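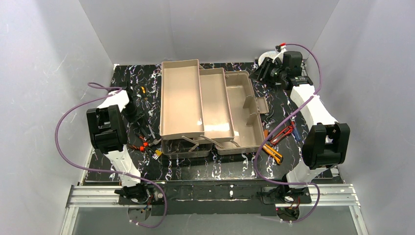
Two-arm bench with the toolbox open, tools either side.

Jomton_bench wrote:
Budget for the second cell closes January 7, 2021. Madel quoted 10 weeks on a pair of arms, Cha quoted 6 but dearer. Anyone bought from either?

kanance2 wrote:
Cha, last November. Arrived on time. Allow for spare grippers — we didn't, and lost a fortnight.

railgrey wrote:
I'd hold off on arms and spend on cable management first. Those purple leads run right over the work area. One goes over the toolbox's edge.

Jomton_bench wrote:
Cable chain is $95 a side. Doesn't change which arms I order.

railgrey wrote:
It does if the wrist can't carry it. Check the payload.

kanance2 wrote:
Disagree, clips would do. Ask Cha for the colour-coded harness, it was $70 on our invoice.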